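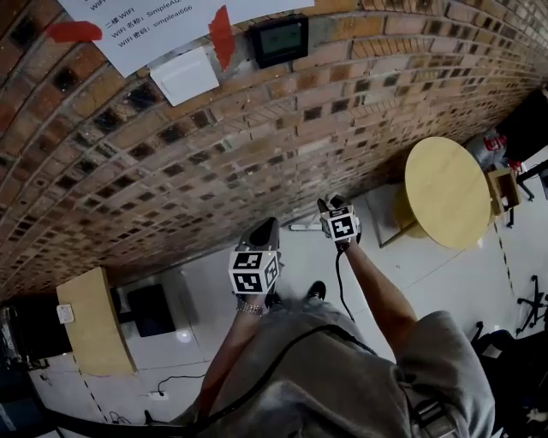

The curved brick wall, with the WiFi notice taped up over the switch.

I have a new favorite wall! I know that's a strange thing to get excited about, but I've been wanting to write about brick for ages, and this one finally pushed me into it. It's red-brown, it curves, and a lot of the bricks are laid so their hollow cores face out into the room. You get these little dark rectangles in a checkered pattern all the way along the rows, and because the wall bends, the pattern seems to move as you walk past it. I must have gone back and forth 11 times.

I've been a brick person since January, when we started on the back room at the Ashby house. The plan was plain drywall, painted white, done in a weekend. Then I pulled off one old panel and found brick behind it, and that was the end of the plan. I spent 40 hours with a stiff brush and a shop vac and loved almost every one of them (the ceiling side, not so much).

What I love here is how well everything else behaves around it. The floor is light gray tile, very quiet, and it lets the color of the wall do the work. Then there's a round table in light wood with a pale yellow top and thin dark metal legs, standing close to the wall. Round next to curved — so good! I've had a square table shoved in the corner at Ashby all this time and now I can't look at it. I found a round one secondhand in Nusbridge for $89 and I'm going back with the tape measure.

I even like the everyday stuff. A white switch plate straight on the brick, a black control panel next to it with its little gray-green screen, paper notices, red tape. Mine is the same at home. The thermostat ended up on the one stretch of wall I'd most like to keep clear, and there's a paint chart from January still stuck up beside it.

A few people have asked about dust, so a quick word on that. Bricks with open cores will collect it. I have 8 of them at the bottom of my own wall, and I do them with a long soft paintbrush and then the crevice tool. It takes me less time than the baseboards.

Next up is the shelf for the Bukia end of the room (that's what we call the corner with the big Bukia rug), and I still have to decide on the wood. Pale, I think, like that table. I'll post the samples once they're here.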